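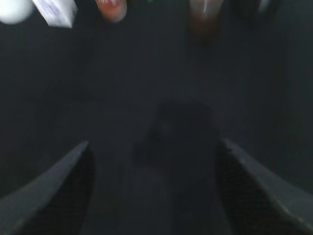 Data Card: Inley Wrist-View Grasp Set, Failure Partition

Summary

The Failure Partition collects recordings of tabletop pick attempts in which the gripper did not close when commanded, or closed late. It was separated from the main Inley grasp set after a fault was traced to the gripper command path on one of the two arms in use. The main set holds 1000 episodes. This partition holds 200 and is distributed on its own so that the affected episodes are not mixed into training data by accident.

The partition is maintained by the manipulation group at Memanari. Questions about the fault should be directed to Anselmo Gallardo. Questions about labels and file layout should be directed to Noman Mirani.

Description of the fault

During collection in March, operators reported that the arm would arrive over an object, pause, and withdraw with its jaws still open. The motion log showed a completed grasp, and the controller raised no error. The first reports were put down to operator timing and were not entered in the fault register.

A later review compared the commanded jaw width with the width reported by the finger encoder. In the affected episodes the close command left the planner but was dropped before it reached the gripper driver. The driver kept returning its last acknowledgment, and the planner accepted that acknowledgment as confirmation. The arm then moved to its next waypoint at full travel speed.

The cause was a buffer in the Jorevitz bridge software that discarded messages when the camera stream and the gripper channel shared one connection. The condition appeared only under heavy image traffic. Bench tests carried out with the camera switched off did not reproduce it.

Safety note

A gripper that reports a state it is not in must be treated as a hazard. On one occasion an operator reached into the work area to reset an object, relying on a status light that showed the arm as idle. The arm had in fact queued a further move. The operator withdrew in time and was not hurt. Collection was suspended the same afternoon and remained suspended until the changes listed under Corrective action were in place.

Users who replay these trajectories on hardware do so at their own risk. Replay at full speed is not permitted on equipment owned by Memanari.

Contents

Each episode folder contains:

wrist video, color, one file
commanded jaw width, time-stamped
measured jaw width, time-stamped
joint positions and velocities
operator note, free text, may be empty
fault label

Fault labels

no_close: the close command was issued and the measured width did not change.
late_close: the fingers closed after the arm had begun to leave the object.
false_ack: the driver acknowledged a command it had not received. This label may appear together with either of the others.
unclear: the reviewers did not agree.

Labels were assigned from the width logs. Video was used only to settle disagreements. Of the 200 episodes, about 50 carry the label unclear, mostly where the encoder record is incomplete.

Known limitations

Wrist video is often blurred during travel, and lighting at the collection station was dim. Small or dark objects may be difficult to identify, and objects near the border of the view may be only partly visible. Object names are therefore not supplied for this partition. Shadows of the arm and gripper may fall on the table, and a detector trained elsewhere may mistake them for objects.

All episodes come from a single arm with one type of finger. The partition should not be used to estimate how often such faults occur in general.

Episode 456 has a corrupted joint file. It is kept for its video only. Episode numbers follow the main set and are not consecutive.

Corrective action

The gripper channel now has its own connection. The planner waits for a measured change in jaw width before it leaves a grasp waypoint, and stops the arm if none is seen. The status light is driven by the motion queue and no longer by the planner state. Operators must press the hold switch before reaching into the work area, whatever the light shows.

Öztürkmen reviewed the revised wiring and stop circuit. Its report is available on request.

Change log

1.2 Added label false_ack. Relabeled affected episodes.
1.1 Removed duplicate width logs.
1.0 First release, internal only.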